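木材与室内环境 第二讲 讲义(课后整理稿)
讲义编号3757 2019-05-15
整理:Annick Fehr
有错直接在文末留言,下次一起改

上次讲到细胞壁,没讲完,接着来。

一、水在哪儿

两种水。自由水,在细胞腔里,跟湿毛巾里的水差不多,出来进去只影响重量。结合水,在细胞壁里,靠氢键吸在纤维素和半纤维素的羟基上,这部分一动,尺寸就动。

分界叫纤维饱和点。腔里空了、壁里还满着的那个状态。各树种不一样,考试不要求背数值,要求会画图:横轴含水率,纵轴收缩率,饱和点右边一条平线,左边往上走,近似直线。画成全程斜线的扣分。

含水率的定义再写一遍,上次作业错得太多:
含水率 = (湿重 - 绝干重)÷ 绝干重 × 100%
分母是绝干重!所以生材含水率可以超过 100%,不是笔误,轻的树种很常见。造纸那边有时候用湿重做分母,查文献先看清楚是哪一种。

二、三个方向

纵向(顺纹):很小,一般忽略。例外:应压木、幼龄材,微纤丝角大,纵向也会缩,板子就弓起来了。
径向:中等。
弦向:最大,常常接近径向的两倍。

为什么弦向大,书上几种说法并列:射线牵制、早晚材交替、径面壁上纹孔周围微纤丝走向。哪个为主没有定论,答题写出两种、说清道理即可。

各向异性的后果:
弦切板往外材面翘(瓦形)。外材面就是离髓心远的那一面。
径切板平,贵,出材率低。
方料截面年轮斜着走的,干了变菱形。
圆木整段干,从外往髓心裂,裂口V字形。弦向比径向缩得多,圆周不够用了,只能裂。

三、平衡含水率

空气有温度有湿度,木头放久了就停在一个值上,叫平衡含水率。湿度影响大,温度影响小。吸湿和解吸走的不是同一条线,有滞后,同样的空气,从湿往干走停得高一点,从干往湿走停得低一点。

所以“这块木头干了没有”这个问题本身不完整,要问对哪个房间来说干了。Kindivlow 锯材厂去年退回来的那批料就是这个问题,出窑时合格,拉到有暖气的屋子里又缩一轮。厂里的记录说合格,客户说不合格,两边都没量错。

四、算一遍

题目:弦切板,宽 100 mm(饱和点时),弦向全干缩率 7%。求
a. 烘到绝干,缩多少
b. 只走了饱和点到绝干这段路的七分之二,缩多少

a. 100 × 7% = 7 mm
b. 按直线算,7 × 2/7 = 2 mm

有人问 b 为什么不用指数,就是按直线,工程上够用了。含水率很低的那一头其实有点弯,不管它。

单位写上。不写单位扣分。Sandro Testa 上次整张卷子没单位。

五、用到地面上

地板是最典型的。面积大,每条板动一点,加起来很可观。宽度方向累加,长度方向基本不用管,所以留缝主要看垂直于板长的那两面墙……更正,是板的侧边对着的那两面墙,课上我说反了,已改。 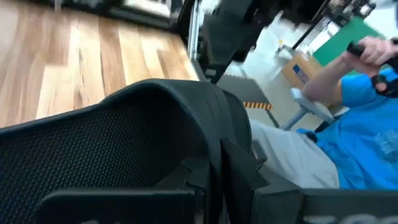 图1 浅色木地板,长条板。

要点,抄板书:
铺之前料要在现场放,拆包,让它和房间平衡。
靠墙留伸缩缝,踢脚线盖住。踢脚线钉墙不钉地板。
面积大的中间也要断。
门口、管子周围容易忘。
冬天铺和夏天铺不一样。冬天(有暖气)料干,缝要留够,到七月潮气上来要胀;夏天铺的,冬天出缝是正常现象,别急着灌腻子,灌了来年没地方胀,就起拱。

地暖另说。热从下面来,板底干板面湿,翘的方向跟平时想的不一样。选窄板、选径切、选胀缩小的树种。多层实木复合的稳定性来自层与层纹理垂直,互相拉着,代价是层间有应力,胶不好就开。

起拱和瓦形别混:
起拱,整片抬起来,没地方去了,查伸缩缝。
瓦形(中间凹、两边高),板底湿板面干,查地面返潮。
反瓦形(中间高),板面湿过,或者瓦形的时候打磨了,等下面干了就变成中间高。最后这种最冤。先查水再磨,顺序别颠倒。

六、拼板、集成材

窄条胶成宽面。好处:料容易找,缺陷可以挑掉,每条的变形小,整面看上去平。但是,总的胀缩一点没少!这一条每年都有人错。拼成多宽,就按多宽去算,胶缝不吃变形。

条子怎么排,两派:
年轮方向一正一反交替。整面成波浪,幅度小,好刨平。
全朝一个方向。整面一个大弧,靠下面的穿带或者框拉平。
书上推荐第一种,Skivitz 那家作坊一直用第二种,做得也很好,看你下面有没有东西拉。

固定面板:千万别四边拧死。用长圆孔、木扣、8字片,让它能走。中间一点可以定死,往两边走。金属架子托木面也是一样,金属随湿度不动,木头动,孔开成长的,垫片要大,螺丝别上到底。

封漆:只能让水走得慢,挡不住。上下两面要一样封,只封上面不封下面是翘面板的头号原因。端头吸水比侧面快得多,多刷几遍。
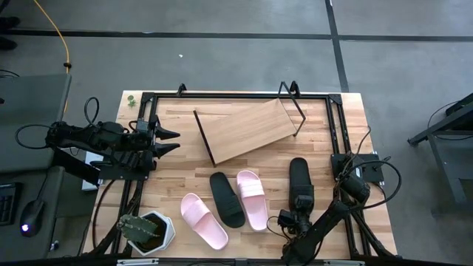
Shalini Malhotra 留言说,第六节讲总胀缩不变,可她手里的参考书写径切条拼板胀缩明显小于同宽的弦切整板,是不是矛盾;另外两面都封了油的面板还是翘,油到底算不算封。

回复:不矛盾,是我写得太省。总胀缩不变的前提是纹理方向相同。整板弦切,换成径切条拼,宽度方向变成径向了,系数小,当然小。换的是方向,跟胶缝没关系。第六节那句应改为“在年轮方向相同的前提下,总的胀缩不变”。油:阻水气的能力比成膜的漆差很多,基本按没封来设计。两面都上油还翘的,先看是不是一面靠着暖气或者晒着太阳,再看料本身应力。

七、干燥缺陷(讲得很赶,自己看书)

表裂:前期太快,表层先过饱和点,要缩,里面还湿着不让它缩,拉裂。
表面硬化:表层在拉着的状态下定了型。后期里面缩,应力倒过来,外压内拉。锯开夹锯。
内裂:硬化再往后,里面裂,外面看不见,最麻烦。
皱缩:跟上面机理不一样,是自由水走的时候毛细张力把细胞吸扁了,饱和点以上就会发生。部分可以喷蒸恢复。
检查应力用叉齿片,齿往里弯是硬化,往外弯是前期状态。图在教材上。切完不要马上下结论,放一放再看,等里外含水率匀了。

Kendra Pelletier 问中期处理和终期处理的区别:都是喷蒸提湿度,中期是为了别裂得更厉害,终期是消残余应力,时机不同。考试会考。

作业
1. 画收缩率—含水率图,标饱和点,弦向径向各一条。
2. 家里找一件有宽木面的家具,看它怎么固定的,写半页。没有就去阅览室看那张长桌,底下可以钻进去看。
3. 第四节的题,改成径向全干缩率是弦向的一半,重算 a 和 b。
4. 解释:为什么框架嵌板门的心板不上胶。

交到 Triệu 老师信箱,写名字。迟交的找 Isabelle Lévesque 登记,不要塞门缝。

勘误
上一讲讲义里“导官”应为“导管”。
针叶材没有导管,只有管胞,上次表格第二行填错栏。
窑干基准表用 Tonach 版,旧版那张湿度列印错行了,别在用。

下次:胶合与胶种,带计算器。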